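# Wohnen auf 24 Quadratmetern: das kleine Glück im Dachgeschoss

Eine Leiter, ein Klappbett, ein Fenster nach Osten – mehr braucht es kaum, um in Hollulau morgens glücklich aufzuwachen. Die ehemalige Seilerei am Hafen ist heute ein Haus mit 42 Kleinwohnungen, und die schönste davon liegt ganz oben unter dem Giebel. Sie misst 24 Quadratmeter, und was das junge Büro Pasirero daraus gemacht hat, ist eine Freude!

Das Bett verschwindet tagsüber hinter einer Wand aus geölter Lärche, darunter klappt der Esstisch heraus, an dem erstaunlicherweise sechs Leute sitzen können (die Knie berühren sich, aber das gehört dazu). Die Küchenzeile stammt aus der Serie Onham, nur 41 Zentimeter tief und trotzdem mit richtigem Backofen.
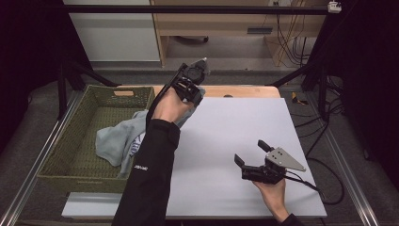
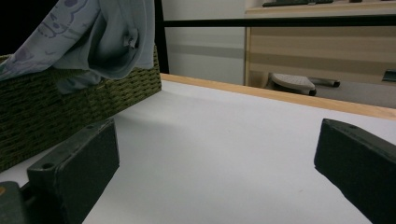
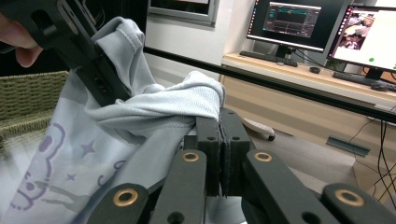

*Textilien im ersten und dritten Bild, die weiße Tischplatte im zweiten.*

Besonders gelungen ist das Bad. Pasirero hat die Dusche in die alte Gaube gesetzt, mit Blick auf die Kräne, und die Fliesen in einem tiefen Meergrün gewählt, das im Juli am späten Abend fast schwarz wird. Man möchte gar nicht mehr heraus.

Stauraum gibt es an Stellen, auf die man erst einmal kommen muss: in den Treppenstufen, über der Tür, sogar in der Fensterbank. Mehr als 24 Fächer und Schubladen sind so zusammengekommen. Das Licht liefert die Leuchte Lục, ein Papierschirm an einem langen Schwenkarm, der vom Bett bis zum Herd reicht.

Die Miete ist für Hafenlage moderat, die Warteliste entsprechend lang. Im Herbst wird im Seitenflügel weitergebaut, dann auch mit Wohnungen zum Innenhof.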